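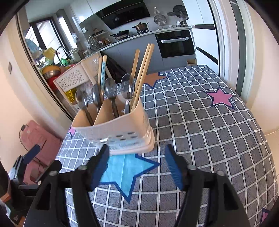

Teach It Like You'd Teach a Kid

Spoons first. Always spoons first, says Mitali Wanigasekara, and she's been at it since seven in the morning, so fine. Spoons.

The job sounds like nothing. Pick a spoon, lift it clear, put it where it goes. Do it again. Then a chopstick. Then the caddy itself gets nudged over a few inches on the star tablecloth and the whole thing starts over. By November her team at Prenine had 2382 demonstrations of this sort of stuff, all of them done by people squeezing a gripper by hand in regular kitchens.

No arm bolted to a bench. That's the pitch. You hold the gripper, you do the chore, and later a robot with the same two fingers tries to copy you.

"My wrist knows things I can't write down," Wanigasekara says. "Like how you tip a soup spoon so it doesnt knock its neighbor."

Metal is the hard part. A deep, shiny bowl throws the room right back at the camera, and a policy trained on dull plastic spoons goes looking for an edge that isn't there. Chopsticks are bad in a different way: thin, leaning on each other, pull one and two come. The blue ridged rubber on the fingers helps some. Slow hands help more.

How slow? Arguments about that. Pentti Pesonen wants demonstrators to move at half their normal speed. Aleksi Ikonen says half speed teaches a robot to dither. He ran a test, 50 quick demos against 50 slow ones, same drawer of flatware, and the quick set won on the bench and lost in a real kitchen. So nobody was happy.

The rival camp is remote control. Over at Rikik, Tiina Valtonen drives a full arm from the next room with a pair of handles and a screen. She gets the robot's exact joints, its exact limits, no guessing. She also gets a sore neck and maybe a quarter of the demos per hour. "I can't feel the spoon," she says. "I'm fishing."

Prenine's people feel the spoon fine but they can reach places the arm can't, and out of one batch of 183 takes a good chunk got tossed for exactly that. Elbow in an impossible spot. Start over.

Wanigasekara's advice to new demonstrators is short. Stand where the robot would stand. Close the fingers before you lift, all the way, then wait a beat. If you fumble, keep going and fix it, becuase the fix is worth having too. Don't clean up the kitchen first. Leave the bowls stacked on the counter, the wok on the stove.

Next up, the 2 teams swap rigs for a month. Valtonen wants to try the fork drawer.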